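Notebook, Wed 20 December
Banana peeling, bench 2

Three flaps again, and I am so pleased with this one!
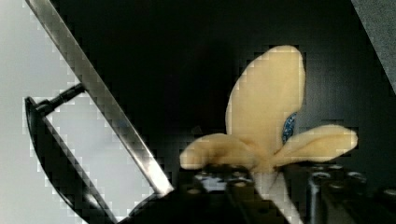

Lizeth Arango wants us to quit opening them from the stem, because she thinks the neck bruises before the skin gives and we end up blaming the ripeness. She'd rather we pinch the blossom end and pull from there every time, and keep the stem ones on their own page.

Fair point, and easy to try. I've started a second page for stem-end peels and I'll move the September notes over when I get a minute (my handwriting in those is awful, sorry).

The part I love is how the peel opens out like a flower. One flap standing up, one drooping, one reaching out flat. I want to know if wide flaps hold on better at the base than skinny ones do. My hunch is yes, by a lot.

Still to do:
- 14 more from the Pludano box, blossom end only
- weigh the peels separately. Whole bunch was 822 g on the kitchen scale
- ask Nieto if they can send greener ones, I'd love a set we can follow day by day
- leave the fruit stickers on until the weights are written down

Room was at 16 C when I came in. Banana bread on Friday if anyone has a loaf pan!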